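4. Does fencing off a sett keep cattle and badgers apart? A sceptical reading

4.1 What has been claimed

Farmers in the Jenarside area have been told for some years that a fence around a badger sett, or a raised trough in the yard, will cut the risk of a herd going down with bovine tuberculosis. The advice is cheap to give. It is less cheap to follow, and the evidence behind it is thinner than the leaflets suggest. In this section we look at the three sources most often cited locally and ask what each of them would bear if a farmer wanted to rest a decision on it.

The first is the Furnival survey, which asked herd owners whether they had changed anything in their yards and whether they had later had a reactor at test. Of the 185 owners who were sent the form, 66 returned it. Those who had fitted raised troughs reported fewer breakdowns. We do not doubt that they reported this. We doubt that it tells us much. A farmer who has spent money on troughs may well be one who also buys in fewer animals, keeps tighter boundaries and answers surveys. The form did not ask about bought-in stock at all, and it is hard to see how any link between troughs and breakdowns can be read off without that question.

The second source is the Tokholm trial, in which yards were shut off with solid gates and sheeted rails. Leclerc, who ran the farm visits, found that badgers stopped entering feed stores when the gates were closed. She also found that gates were left open on a good many nights, above all during calving. The trial has since been quoted as showing that gates work. A closed gate does keep out a badger, and few people needed a trial to learn it. Whether keeping badgers out of a feed store leads to fewer infected cattle is a separate matter, and the trial was too short to say. Francine Leclerc made this point herself in her closing remarks, which are seldom quoted.

The third is a computer model of contact at pasture, built for the Gulix project. Its authors conclude that most contact is indirect, by way of soiled grass and shared water, and that fencing a single sett would bring a modest fall in risk. The fall depends almost wholly on how long the bacterium is assumed to last on the ground. In the main run it was set at 60 days. We could find no field measurement from the district to support that value or any other. When we put in a shorter period the benefit of fencing shrank to very little, and the order in which the measures were ranked changed as well.

4.2 Why the reports do not add up to a case

It is sometimes argued that three weak sources pointing the same way are as good as a strong one. This would be fair if their faults were unrelated. In our view they are not. All three take the herd's test result as the measure of success, and the skin test misses some infected animals. A herd that has been tested more often is more likely to be found infected, whatever has been done to its gates. Herds in the survey and the trial were on different testing intervals, and neither report corrects for this.

There is also the matter of what never gets written up. We asked at four farm meetings whether anyone had put up fencing and gone down with the disease anyway. Several had. None of them had been visited for the trial, and only one remembered receiving the survey form. We would not build anything on remarks made over tea at a meeting, but they should give pause to those who speak of fencing as settled.

We are no more impressed by the case on the other side. Those who want culling extended point to the same herd tests, over the same short span, with the same silence about bought-in stock. A fall in breakdowns after a cull may owe something to the cull. It may also owe something to stricter movement rules, a change in testing, or chance. The figures open to us cannot tell these apart, and we distrust any account that says they can.

4.3 Simulated and measured evidence

A word is needed on simulation in general. Readers tend to give a model either too much trust or none. Both are mistakes, though in farm advice the first is the more common. A simulated space contains what its makers put into it. Where they have left out a wet corner, a broken rail or a tired stockman, the results will be silent on these things, and the silence can easily be taken for good news.

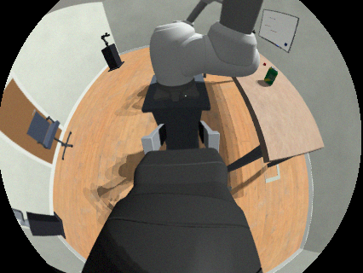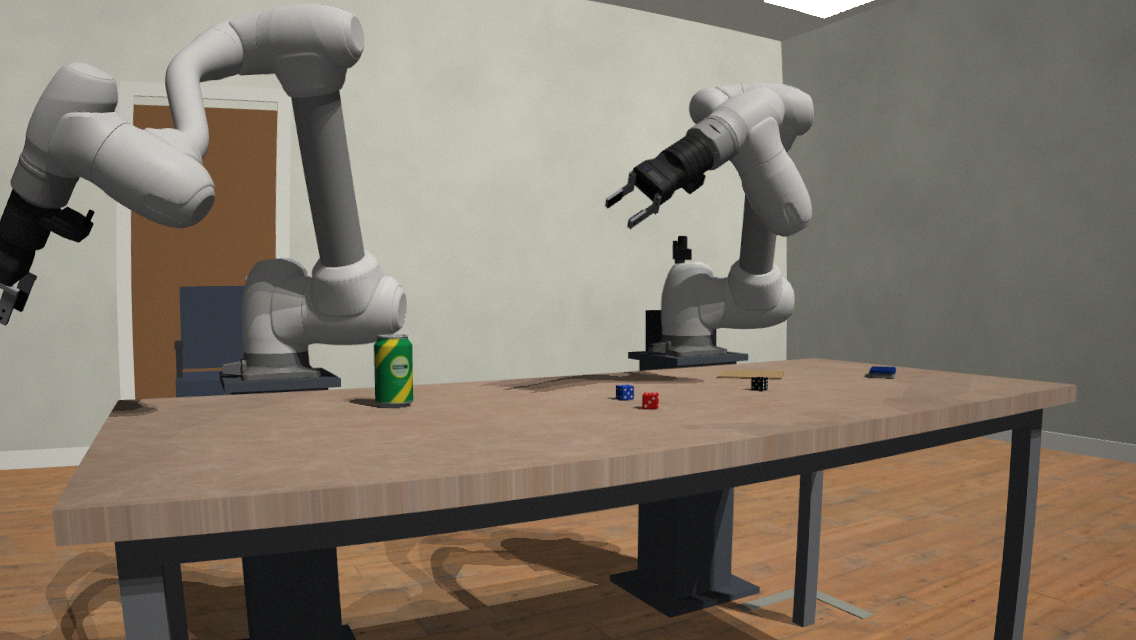
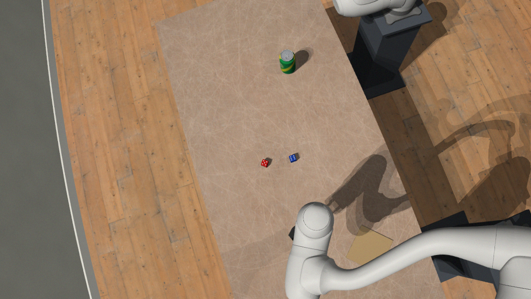
Figure 3. Computer-rendered views of an indoor setting: gripper fingers with nothing held between them (first), two light-grey robot arms behind a long table (second), and a tabletop from high above with a drink can, two dice and a flat tan piece (third).

The Gulix model has no yard in it. Cattle move between fields of equal size, badgers leave the sett at dusk, and water is always where it was the night before. These are sensible ways to begin. They are poor grounds for telling a tenant on heavy land to spend his own money on posts and mesh. The authors say as much in their methods section, but the summary sent round in February left the warning out, and it was the summary that people read.

We asked for the full set of runs and were given 50 of them. In more than half, the gap between fenced and unfenced herds was smaller than the spread among unfenced herds alone. A plain table of these runs would have helped readers far more than the single smooth curve that was printed. We could not learn how the runs we received had been chosen, and so we treat even our own count with some caution.

4.4 What would change our minds

We would take fencing more seriously if herds were assigned to it by lot, if every herd in the study were tested at the same interval, and if purchases were logged from the first day. The work would have to go on for several years, and it would have to record whether gates were in fact shut. A cheap sensor on the latch would do for that. Asking the farmer would not, as the Tokholm visits made plain.

Until such work is done, advice to farmers should say openly that the benefit is unproven. Some will fence regardless, and they may be right to do so where a sett lies hard against a feed store and the outlay is small. Grants are another matter. Public money spent on mesh cannot be spent on testing, and on present evidence we would put the testing first. The costs of each are taken up in Section 5.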